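Edbridge Robotics Open Day

The Edbridge Robotics Open Day is a public visiting day held every year in November in the town of Edbridge. It is organized by the Skallano Workshop, a small laboratory that studies how robots can learn to handle clothes, bedding and other soft things. During the day visitors can walk through the work rooms, watch demonstrations and try some of the tools with their own hands. The event is free, but a place must be reserved.

History

The workshop first opened its doors to the families of its staff. Those visits were informal and had no program. After some years the neighbors and two local schools also asked to come, and the laboratory decided to make a regular public day from it. The first one took place in one large room, where the visitors had to stand behind a rope and could see rather little.

For the second open day the rope was removed and the visitors were divided into groups of 17 persons. This size has been kept until now. On 10 Mar 2020 the workshop published a written plan for the visit, with the order of the rooms and the time for each one, and the later open days have followed it with small changes. The number of visitors in one day is limited to 80 in the morning and the same in the afternoon.

Program

The visit begins in the entrance hall with a short talk. After this the group goes to the Vornlow table, named after the street where the workshop had its first address. On this table a fixed robot arm folds kitchen towels. It works slowly, and one towel can take longer than many visitors expect. The staff do not speed up the arm for the public, and when a fold fails, they leave it as it is and let the arm begin again.

The second station is about recording. A person holds a gripper by hand and does an ordinary household task with it, while a camera on the tool records the movement. The recordings are later used for teaching a robot the same task. Visitors who are older than ten can try the gripper for a few minutes. Most of them find it easy to pick up a sock and quite difficult to turn it the right side out.

The last station is a talk with questions, where the tea is also served. In some years it was moved to the yard because of good weather.

The clothing demonstration

The best known part of the open day is the clothing demonstration, which shows hand-held recording in home conditions. The laboratory prefers furnished rooms for this work, with normal beds and normal light. A garment is spread flat, and the person with the gripper approaches it from the lower edge.

Knitted clothes have a large place in the demonstration. A knit is soft and stretches when it is pulled from one side, so the shape changes during the work. Long sleeves must be brought in before the body can be folded, and decorations on the front can catch on a finger of the tool. A patterned sheet makes the task harder also for the camera, as the edge of the garment must be found among printed flowers and leaves.

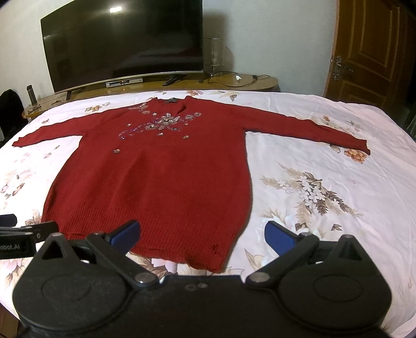

A dark red sweater with sequins and beads across the upper chest, with the open fingers of the gripper at its hem.

Collection of garments

The clothes for the demonstrations come from a store called the Ojeda collection. It contains around 2000 pieces, mostly given by people of the town. Each piece has a card with the type of fabric, the size and any damage. Worn clothes are accepted, and small holes or loose threads are not repaired before use. Out of the whole collection, 71 pieces are kept apart for the open day and are not used in the normal recordings.

Reception

Teachers from the local schools have described the visit as useful for children who know robots only from films. The most frequent complaint is about the waiting time at the second station, where only two grippers are available. Some visitors have also written that the opening talk is too long for small children. The workshop has since prepared a shorter talk for the morning groups, while the afternoon groups still hear the full one.

See also

Household robots
Robot learning
Textile handling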